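제목: Re: [공용물품] 마작 테이블 위에 남는 물건 정리 건
날짜: 9/26/24
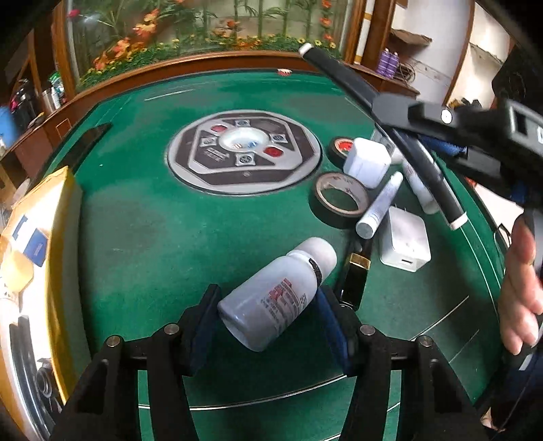
휴게실 물품 목록을 맡고 있는 사람입니다. 어제 올라온 질문에 답을 드리면서 몇 가지를 같이 적습니다.

> 휴게실 마작 테이블을 쓰려고 가면 위에 약통이나 화장품 튜브 같은 것이 놓여 있을 때가
> 많습니다. 주인을 모르니 버릴 수도 없고, 매번 옆 의자로 옮겨 두는데 다음에 가면 또
> 올라와 있습니다. 치우는 기준이 있으면 알려 주세요. 그리고 펠트를 닦을 때 물티슈를
> 써도 되는지도 궁금합니다. Noris 세정제가 싱크대 밑에 한 통 있던데 그걸 써도 되나요?

먼저 물건 치우는 기준입니다. 테이블 위에 있는 개인 물건은 발견한 분이 창가 선반의 회색 바구니로 옮겨 주시면 됩니다. 의자에 두면 앉는 사람이 다시 테이블로 올리게 됩니다. 바구니에 넣은 물건은 2주 동안 보관하고, 그 뒤에는 제가 정리합니다. 귀중품이나 지갑은 바구니에 넣지 말고 Soltham 사무실에 맡겨 주세요.

약통은 따로 취급합니다. 흰색 플라스틱 약통처럼 생긴 것은 내용물을 확인하려고 열지 마시고, 뚜껑이 닫힌 상태 그대로 옮겨 주세요. 라벨 글씨가 흐려서 이름을 알 수 없어도 마찬가지입니다. 비어 있는 것 같아도 일단 보관합니다. 보관 기간이 지난 약은 일반 쓰레기로 버리지 않고 약국 수거함에 넣습니다.

화장품 튜브는 펠트에 닿는 것이 문제입니다. 1월에 핸드크림이 새서 테이블 한쪽에 기름 자국이 남았고, 그걸 빼는 데 시간이 꽤 걸렸습니다. 금색 띠가 있는 검은색 튜브나 흰색 튜브나 다 같습니다. 게임하는 동안 손에 뭘 바르실 분은 의자 옆 보조 탁자에 두고 쓰시고, 바른 뒤에는 손을 한 번 닦고 패를 만져 주세요. 패에 크림이 묻으면 기계 안에서 서로 붙습니다.

다음은 펠트 청소입니다. 물티슈는 쓰지 마세요. 초록색 면이 얼룩덜룩하게 마릅니다. 평소에는 마른 솔로 한 방향으로 쓸어 주시는 것으로 충분합니다. 음료를 쏟았을 때는 마른 수건으로 눌러서 물기를 빼고 문지르지 마세요. 싱크대 밑의 Noris 세정제는 바닥용이라 테이블에는 쓰지 않습니다. 통에 메모를 붙여 두겠습니다.

가운데 조작부에 대해서도 문의가 자주 와서 적습니다. 주사위가 들어 있는 투명 덮개는 부드러운 마른 천으로만 닦습니다. 덮개를 손으로 돌리거나 들어 올리려고 하지 마세요. 양쪽에 있는 빨간 타원형 버튼은 전원이 켜진 상태에서 닦다가 눌리면 테이블이 작동하니 플러그를 먼저 뽑고 닦아 주세요. 조작부 둘레에 먼지가 끼면 마른 붓으로 쓸어 냅니다. 붓은 패 상자 안에 있습니다.

정기 점검은 올해도 Skerow에 맡겼습니다. 점검비는 이용료에서 나가고, 이용료는 지금처럼 한 사람당 한 번에 1,000원입니다. 봉투에 넣고 장부에 날짜만 적어 주세요. 올해 장부에 적힌 이용 횟수는 지금까지 233번입니다. 적지 않고 가신 분은 다음에 오실 때 같이 적어 주셔도 됩니다.

테이블 덮개 천은 Michailidis 제품을 새로 주문했습니다. 도착하면 다시 메일을 드리겠습니다. 덮개가 온 뒤에는 게임이 끝나면 테이블 위를 비우고 덮개를 씌워 주세요. 덮개 위에도 물건은 올리지 않습니다.

바구니에 오래 있던 물건 중에 검은색 접이식 우산과 안경집이 있습니다. 본인 것이면 이번 달 안에 가져가 주세요.

물품 목록 담당 드림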